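안뜰에서 보내는 시간

글 압델크림 케타니

한국어에는 마당이라는 말도 있고 뜰이라는 말도 있고 안뜰이라는 말도 있습니다. 제가 한국어를 배우기 시작했을 때 선생님은 이 세 단어를 같은 줄에 써 주셨고, 차이는 나중에 알게 될 것이라고 하셨습니다. 그 나중이 언제인지 저는 아직 모릅니다. 다만 이 글에서는 주로 안뜰이라고 쓰겠습니다. 건물이 둘러싸고 있고, 위가 열려 있고, 길에서는 잘 보이지 않는 곳을 말합니다.

저는 그런 집에서 태어났습니다. 모로코의 오래된 동네에서는 밖에서 보면 집이 거의 벽입니다. 창문은 작고 높습니다. 문을 열고 들어가면 좁은 복도가 한 번 꺾이고, 그다음에 갑자기 하늘이 나옵니다. 어머니는 그곳에서 빨래를 하셨고, 할머니는 콩을 고르셨고, 저는 구구단을 외웠습니다. 비가 오면 비가 집 안으로 내렸습니다. 한국 친구에게 이 이야기를 하면 불편하지 않았느냐고 묻습니다. 불편했습니다. 겨울 아침에 방에서 부엌까지 가려면 신발을 신고 뛰어야 했습니다.

지난해부터 저는 여러 도시에서 안뜰을 찾아다녔습니다. 유명한 궁전이나 호텔의 안뜰은 일부러 가지 않았습니다. 제가 보고 싶은 것은 사람이 사는 건물, 일하는 건물의 안뜰이었습니다. 자전거가 서 있고, 누가 토마토를 심었다가 잊어버린 그런 곳 말입니다.

하늘이 있는 방

테다 헬비히 씨는 건축을 가르치다가 은퇴한 분입니다. 안뜰의 치수를 재는 일을 오랫동안 하셨습니다. 제가 댁에 갔을 때 그분은 커피보다 먼저 줄자를 꺼내셨습니다. 사시는 건물의 안뜰은 한 변이 9미터가 조금 안 되는 사각형이고, 둘레의 벽은 5층 높이입니다.

“이 비율은 좋지 않아요. 겨울에는 햇빛이 바닥에 닿지 않습니다. 그런데 사람들은 여기를 좋아합니다. 저는 그 이유를 치수로 설명하려고 했는데, 잘 안 됐습니다.”

헬비히 씨의 수첩에는 이 건물의 안뜰에서 보낸 어느 여름의 기록이 있습니다. 주민이 의자를 들고 내려온 횟수를 그분이 부엌 창문에서 적은 것입니다. 한 달에 76번이었습니다. 그중에서 혼자 내려온 경우가 가장 많았다고 합니다. 저는 안뜰이 이웃과 만나는 장소라고 생각하고 있었기 때문에 이 기록이 조금 의외였습니다. 헬비히 씨는 혼자 앉는 것과 혼자 있는 것이 다르다고 하셨습니다. 독일어로는 더 짧은 문장이었는데 제가 옮기니까 길어졌습니다.

그날 우리가 앉아 있는 동안에도 3층 창문에서 누가 라디오를 들었고, 1층에서는 양파를 볶았습니다. 말을 한 사람은 없었습니다. 그래도 저는 그 집 저녁이 무엇인지 알고, 축구가 어떻게 되고 있는지 알았습니다.

의자의 문제

안뜰을 관리하는 사람들과 이야기를 하면 결국 의자 이야기가 됩니다. 고정된 의자를 놓으면 없어지지 않지만 사람이 잘 앉지 않습니다. 움직이는 의자를 놓으면 사람이 앉지만, 의자가 조금씩 위층으로 올라갑니다.

군터 하게도른 씨는 정원 가구를 고치는 작은 작업장을 합니다. 젊을 때는 배의 목공 일을 하셨습니다. 작업장도 안뜰 안에 있습니다. 문 앞에는 다리 하나가 없는 벤치, 등받이만 남은 의자, 그리고 제가 무엇인지 모르는 철 조각들이 있었습니다. 그분은 물건을 고칠 때 새것처럼 만들지 않습니다. 고친 자리가 보이도록 둡니다. 손님이 싫어하지 않느냐고 물었더니, 싫어하는 손님은 다시 안 오니까 싫어하는 손님이 없다고 하셨습니다.

탁자에 대해서는 의견이 강합니다. 안뜰의 탁자는 둥글어야 한다는 것입니다. 네모난 탁자에는 자리가 네 개 있고, 다섯 번째 사람은 모서리에 앉아서 무릎을 부딪힙니다. 둥근 탁자에서는 모두가 조금씩 움직이면 됩니다. 색도 중요하다고 합니다. 초록색은 잎 사이에서 안 보이고, 흰색은 봄에 꽃가루가 앉으면 끝입니다. 갈색은 비를 맞은 것인지 아닌지 알 수 없어서 사람이 앉기 전에 손으로 만져 봅니다. 하게도른 씨가 추천하는 것은 파란색입니다. 졸렉스라는 가게에서 남은 페인트를 싸게 받아 온 다음부터 그렇게 생각하게 되었다고 하니, 얼마나 객관적인 의견인지는 독자 여러분이 판단하시기 바랍니다.
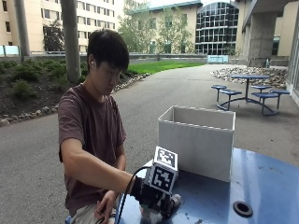
안뜰의 파란 탁자에서.

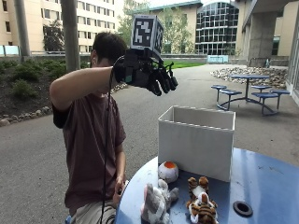
탁자의 높이도 한 가지 문제입니다. 식탁 높이로 하면 밥을 먹게 되고, 밥을 먹으면 치워야 하고, 치우는 사람이 늘 같은 사람이 됩니다. 낮은 탁자는 컵과 신문 정도만 받습니다. 모로코의 우리 집에는 낮고 둥근 탁자가 있었습니다. 식사 때만 굴려서 가져오고, 끝나면 벽에 세워 두었습니다. 굴리는 것은 막내의 일이었고 막내는 저였습니다. 타일 위를 굴러가는 소리를 저는 지금도 흉내 낼 수 있지만 글로는 쓸 수 없습니다. 한국어에는 소리를 흉내 내는 말이 아주 많은데, 제가 사전에서 찾아본 것 중에는 맞는 것이 없었습니다.

소리와 규칙

안뜰에서 가장 자주 싸움이 되는 것은 소리입니다. 벽이 소리를 위로 올려 보냅니다. 아래에서 작게 말한 것이 4층에서는 귀 옆에서 말한 것처럼 들립니다. 에스마일 무사비 씨가 사는 건물에서는 이것 때문에 2년 동안 안뜰의 문을 잠갔습니다. 그분은 그 건물 1층에서 시계를 수리하시고, 안뜰 쪽 창문 앞에 작업대가 있습니다.

“문을 잠그니까 조용해졌습니다. 너무 조용해서 제 시계 소리만 들렸습니다. 그건 좀 힘들었어요.”

다시 문을 열 때 주민들은 규칙을 만들었습니다. 처음에는 규칙이 30개였습니다. 공놀이 금지, 악기 금지, 저녁 9시 이후 대화 금지, 개는 안고 지나갈 것, 이런 식이었습니다. 무사비 씨는 그 종이를 아직 가지고 계십니다. 유리 밑에 넣어서 작업대에 두셨습니다. 지금 남은 규칙은 두 개뿐입니다. 밤 10시에는 올라간다. 가지고 내려온 것은 가지고 올라간다. 나머지 규칙은 폐지한 적이 없고, 종이가 비에 젖어서 읽을 수 없게 되었을 때 새로 붙인 사람이 없었다고 합니다.

저는 금요일 저녁에 그 안뜰에 가 보았습니다. 어린이 몇 명이 분필로 바닥에 길을 그리고 있었습니다. 길은 화분을 돌아서 하수구 뚜껑에서 끝났습니다. 거기가 바다라고 했습니다. 무사비 씨는 창문을 열어 놓고 일을 하셨고, 가끔 바다가 너무 작다고 말씀하셨습니다. 10시 전에 모두 올라갔습니다. 규칙 때문인지 추위 때문인지는 알 수 없었습니다. 11월이었습니다.

나무 한 그루

보후밀라 단코 씨를 만나러 갈 때는 기차를 세 번 갈아탔습니다. 호지치라는 빵집의 뒤쪽에 있는 안뜰입니다. 빵집은 아침 6시에 문을 열고, 반죽을 시작하는 것은 그보다 훨씬 전입니다. 그래서 이 안뜰에서는 밤에도 빵 냄새가 납니다. 가운데에 호두나무가 있습니다. 단코 씨의 아버지가 심은 나무이고, 올해 69살입니다. 단코 씨는 나무보다 조금 어립니다. 몇 살 어린지는 쓰지 말라고 하셨습니다.

호두나무는 안뜰에 심기에 좋은 나무가 아닙니다. 너무 크게 자라고, 그 밑에서는 다른 식물이 잘 자라지 못하고, 가을에는 열매가 사람의 머리 위로 떨어집니다. 껍질은 손과 옷을 검게 물들입니다. 이 안뜰의 돌바닥에도 검은 얼룩이 많습니다. 전에 푸레미코라는 청소 회사가 와서 바닥을 깨끗하게 해 주겠다고 한 적이 있는데, 견적을 받은 다음에 주민들이 얼룩을 좋아하기로 결정했습니다.

해마다 호두를 나누는 날이 있습니다. 한 집에 한 바구니입니다. 이사를 간 사람도 그날은 올 수 있습니다. 작년에는 40년 전에 이 건물에서 살았던 분이 바구니를 들고 오셨다고 합니다. 아는 얼굴이 없어서 문 앞에 서 계셨는데, 단코 씨가 바구니를 보고 알았습니다. 이 건물에서 쓰던 것과 손잡이를 묶은 방법이 같았습니다. 두 분은 호두를 까면서 죽은 이웃들의 이름을 층마다 말했다고 합니다. 1층 왼쪽, 1층 오른쪽, 2층 왼쪽.

단코 씨는 저에게도 호두를 주셨습니다. 저는 살았던 사람이 아니라고 했더니 반 바구니를 주셨습니다. 비르닉스라고 쓰인 낡은 천 가방에 담아 주셨고, 그 가방은 나중에 우편으로 돌려보냈습니다. 손가락은 일주일 동안 검은색이었습니다. 한국에 돌아와서 세탁소 주인께 셔츠를 보여 드리니 커피냐고 물으셨고, 호두라고 하니 고개를 저으셨습니다.

지금 사는 곳

제가 지금 사는 곳은 서울의 다세대 주택 2층입니다. 안뜰은 없습니다. 건물과 옆 건물 사이에 1미터가 조금 넘는 틈이 있고, 거기에 가스관과 실외기가 있습니다. 여름에는 실외기의 바람 때문에 지나갈 수 없습니다. 그런데 이 틈에 누가 봄부터 상추를 심었습니다. 스티로폼 상자에 심은 상추입니다. 저는 누구의 것인지 모르고 있었는데, 어느 날 문고리에 상추가 든 비닐봉지가 걸려 있었습니다. 쪽지에는 “빨리 드세요”라고만 쓰여 있었습니다.

한옥을 고친 집에도 몇 번 가 보았습니다. 마당에 유리 지붕을 덮은 집이 많습니다. 저는 처음에 이것을 아깝게 생각했습니다. 그런데 그중 한 집의 주인은 자기가 어렸을 때 그 마당의 눈을 쓸었던 사람이었습니다. 새벽에, 학교 가기 전에, 매일 쓸었다고 합니다. 유리 밑에서 눈이 내리는 것을 보는 것이 지금 제일 좋다고 하셔서 저는 아무 말도 하지 않았습니다. 저도 겨울 아침에 부엌까지 뛰어가던 아이였으니까요.

어머니는 아직 그 집에 사십니다. 전화를 하면 안뜰에서 받으시기 때문에 참새 소리가 같이 들립니다. 작년에 형이 위를 덮는 천막을 설치해 드렸습니다. 줄을 당기면 열리고 닫히는 것입니다. 어머니는 줄을 당기는 것이 무겁다고 하시면서 늘 열어 두십니다. 제가 이 글을 쓴다고 말씀드렸더니 안뜰에 대해서 쓸 것이 무엇이 있느냐고 하셨습니다. 그리고 비가 온다고, 빨래를 걷어야 한다고 하시며 전화를 끊으셨습니다.

함께 읽을 기사
- 계단참에 화분을 놓는 사람들
- 우리 동네 마지막 우물
- 빵집은 왜 뒷문이 더 큰가
- 발코니를 방으로 바꾼 뒤의 10년
- 시계 고치는 창가에서

마지막 수정: 11월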